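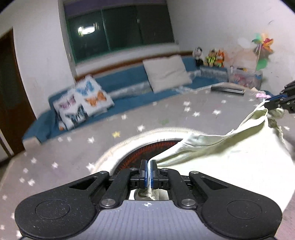 Pale yellow-green cloth above the grey star print, January.

The linen closet was the last room-sized job on my list for the winter, and it took longer than the bathroom fan. I have been keeping notes on how household cotton wears, mostly for my own use when deciding what to replace, and there is now enough in the notebook to be worth typing up.

Start with thread count, as that is what the packaging starts with. Thread count is the number of warp and weft yarns in a square inch of fabric. A plain single-ply cotton runs out of physical room well before the figures printed on the fancier packets. Larger numbers are reached by twisting several thin plies into one yarn and counting each ply. The resulting sheet is heavier, dries slowly and is not stronger in any way I have been able to notice. My longest-lived set is a Bundgaard percale with a count of 153, bought on clearance. It has outlasted two sets of sateen with much bigger numbers on the label.

Fibre length matters more. Short fibres have more ends per metre of yarn, and the ends work loose, tangle and form pills. You can get a crude idea of staple length by pulling a yarn out of an inside seam allowance, untwisting it and teasing the fibres apart against a dark background. I do this with a hand lens on the kitchen counter. It is destructive, so pick a spot that will not fray.

Weave is the next variable. Percale is one over, one under. Sateen floats each yarn over several others before going under, and those floats give it the sheen. They also catch on toenails, zippers and the drum of an old washer. Of the sheets I have retired, every sateen went at the surface first and every percale went thin in the middle, where the shoulders and hips go. A sheet that is thin in the middle can be cut lengthwise, turned sides to middle and sewn up again with a flat felled seam. My grandmother's generation did this as a matter of course. The seam is noticeable for the first week.

Washing does most of the damage. I had a Somel front loader for 10 years and now have a Rivalent, also a front loader, with a slower final spin. The old one came down from what it called high speed at a little under the figure in the manual, and the lint filter was always fuller than it is now. I changed detergent in the same month, so I can't separate the two effects. That is a flaw in the record and I have marked it as such.

Water hardness is a factor here too. Ours comes from a well and leaves a grey scale in the kettle within a week. Mineral deposits in the fabric make it stiff, and stiff fibres break where they bend. Half a cup of washing soda in the drum has helped the towels. I stopped using fabric softener on them some time ago, because the coating it leaves reduces absorbency. The dishcloths recovered after 2 hot washes without it.

Line drying is easier on cotton than tumbling, with the exception of direct summer sun on dyed cloth. Colour loss on our line is worst on whatever hangs at the south end. I rotate now. In January everything goes on the rack beside the furnace, which is slow but does no harm. A cotton sheet on the rack at 8 p.m. is ready to fold by breakfast if the furnace has cycled normally.

The closet itself needed a few changes. The shelves are Bronau wire, the kind with the coating, and the bars leave ridges in anything stacked on them for more than a month. I cut hardboard panels to sit on top of the wire. The saw blade wandered on the second one and there is a gap of a few millimetres at the back that I am going to leave. Sheets are now stored by bed size, with the newest washed set going to the bottom of each pile so that wear is shared out evenly.

I also weighed everything. The kitchen scale reads up to 2,000 grams, so the duvet covers had to be done on the parcel scale, with its coarser divisions. Weight loss over time should be a reasonable proxy for lint loss, provided the humidity in the house is near enough the same at each weighing. Cotton takes up water from the air quite readily. I plan to weigh again next January with the furnace running and the rack empty.

Towels will get their own post. Loop height complicates the measurements, and I have not settled on a way of holding the ruler.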